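Work and Automation – Week 6 handout
Notes go with the Bramdale case. Read before section, bring the pay table.

Pick up where we stopped. Parts room at Bramdale, small-item packing, 126 people across two shifts. Before: one person picks, checks, packs, signs. After: arm picks and places, person checks and signs. Job title stayed the same. Pay grade stayed the same. The day did not.

The vendor is Birkar. Their pitch to management was hours saved. Floor staff asked about something else, mostly who gets blamed when a part goes out scratched. Keep that in mind for the essay.

What the operator is asked to judge, over and over, from the simulator at the training desk: is the grip good, yes or no, next.

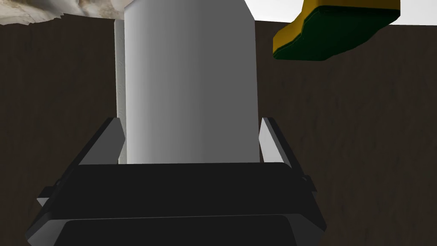
Fig. 1. Gray cylinder between the finger pads, gripper view, simulation.

Points from Serpil Yalçınkaya's interviews (reading packet, second half):

– The skill moved. Used to be in the hands, now it's in watching. Older packers said they knew a bad part by weight. Screen doesn't give you weight.
– Breaks. Old line had slack in it, you could get ahead and then talk to someone. Now the pace comes from the cell. Rui Seixas, packer on lates, calls it "waiting fast."
– Training was 3 sessions in the simulator, then the floor. Most wanted more. Management thought it was plenty.
– Injuries: fewer sore wrists reported, more complaints of eyes and neck. Careful here, self-reported and only one site.

Target was 2,310 picks a shift. Look at where the number came from – it was set on the simulator, before anyone had worked a full shift with the cell. Compare Bastos from last week, where the target got set after a trial month and the operators were in the room. Very diffrent mood in the two sets of interviews.

Term to know: residual work. Whatever is left for people once the machine has its share. Clearing jams, odd shapes, the empty grip, the thing that rolled. It's small on paper and it sits badly in a schedule since you can't say when it will come. Gonçalo Mota argues it should be paid as skilled work. Iolo Rowlands says pay isn't the issue, control over the stop button is. Read both, pick a side, be ready to defend it.

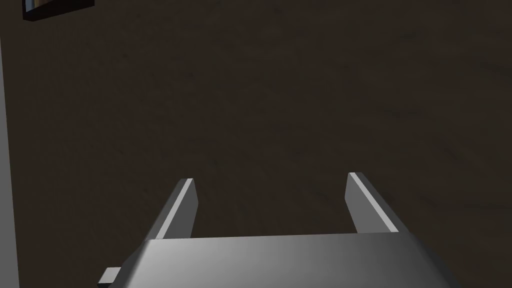 Does automation at a site like Bramdale always mean fewer jobs?
It depends on what the firm does with the hours it saves. Bramdale did not lay anyone off in the first year, but it stopped replacing people who left, so the headcount went down slowly. Count both when you you compare sites.

Stop button, more on this. At Bramdale an operator can stop the cell but each stop is logged under their name. No penalty written anywhere. Stops dropped anyway in October, when the log went up on the wall. Is that the machine getting better or people getting shy? The data we have can't tell you. Doğukan Demirtaş tries to split the two using the jam records, see his short note, page 20 in the packet.

For section:
1. List the tasks in the old packer job. Mark which went to the arm, which stayed, which are new.
2. Who should see the stop log?
3. Write two lines as the shift lead explaining the target to a new hire. Then two lines as the new hire telling someone at home about it.

Next week Trarkach, warehouse, union site. Skim the agreement, the part on retraining hours matters most. Essay topics to me by email before then.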